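Dec 21, 2019

Seasoning a carbon steel pan, second attempt

The pan is a Padano, 2728 grams with the handle on, bought in March and stripped back to bare metal last weekend. My first seasoning lasted until the fall, then started coming off in flakes near the rim. I put the oil on too thick. The flakes were brown and slightly rubbery on the underside, so the top of the layer had hardened and the bottom had not.

Stripping was done with lye-based oven cleaner in a closed plastic bag, left overnight in the garage, then rinsed and scrubbed with steel wool. Wear gloves for this. The handle rivets held on to a ring of old oil that needed a second round. After the last rinse the pan went straight onto a low burner, because bare carbon steel will show orange spots in the time it takes to find a towel.

I used grapeseed oil this time. Flaxseed is the usual advice and is what I used in March. It makes a hard, dark, handsome surface and in my kitchen it chipped. I can't rule out that the thickness was the whole problem and the oil had nothing to do with it. Changing both at once was bad method, but I wanted a pan more than I wanted an answer.

The procedure, for anyone repeating it:

Warm the pan to the point where it is uncomfortable to hold. Put on half a teaspoon of oil and spread it over everything, including the outside and the handle. Wipe it off with a clean cotton rag. Wipe again with a second rag as if the oil had been a mistake. The surface should look dry and slightly satin. Place upside down in a cold oven, set to 450 F, hold one hour after it reaches temperature, and let it cool with the door shut.

My oven is a Calado and it runs cold. At a setting of 450 the thermometer on the middle rack read 395 and stayed there, so I raised the dial until the thermometer agreed with me. If your first coats come out sticky, check this before blaming the oil. 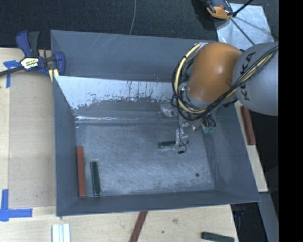
Four coats took most of two evenings. The first came out a patchy bronze, the second evened it out, and the third and fourth mostly added color. There is one streak near the pour side where I missed a run of oil. It feels smooth, so I'm leaving it.

First eggs were this morning, with butter, medium-low. They slid after a nudge from the spatula. Onions next, then potatoes. Nothing with tomato or wine in it for a month or so, as acid will take a young layer off in one dinner.

Still to do: flatten the base, which rocks by almost 2 millimeters on the glass cooktop. It doesn't matter on gas. I have read about pressing it out with a wood block and a mallet and have not decided whether I trust myself with the mallet.

We use cookies to remember your settings and count visits. By continuing to browse you accept our use of cookies. Accept | Manage preferences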